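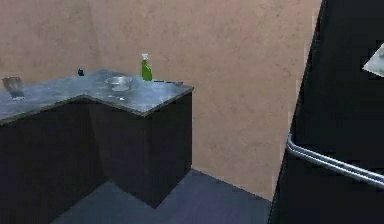 ## Unit 4: Domestic Space and the Household Economy

This unit considers how the room in which food is prepared came to be treated as a matter of public policy, and what that change meant for those who worked in it. Students should have read the Gorkelham housing survey before the first seminar.

### 4.1 The survey

The Gorkelham survey recorded 656 dwellings, of which 182 had no separate room for cooking. Its authors treated this as a question of health. Later readers, among them Lefèvre and Kekana, have asked whether the households concerned saw the matter in the same way. Letters from tenants suggest that many valued a single warm room above a larger number of cold ones.

### 4.2 Work and measurement

By the time the Notville estate was planned, the length of a worktop and its distance from the sink were set down in written standards. Such standards assumed one adult working alone. They made little allowance for lodgers, older relatives or paid work done at home.

**Key terms:** household, dwelling, fitted kitchen, minimum standard, unpaid labour.

### 4.3 Reading

- Deschamps, *Rooms and Rents*, chapters 2 and 5
- Jacquet, "The Tenant's Table" (course reader)
- Notville estate: extracts from the planning file

### 4.4 Written work

Students are to submit an essay of no more than 2,501 words, excluding notes, on one of the following subjects:

1. The use of survey evidence in the history of housing.
2. The influence of written standards upon domestic work.

Essays are due by noon on the last teaching day in March. Requests for an extension should be addressed to Dr Pichon in writing.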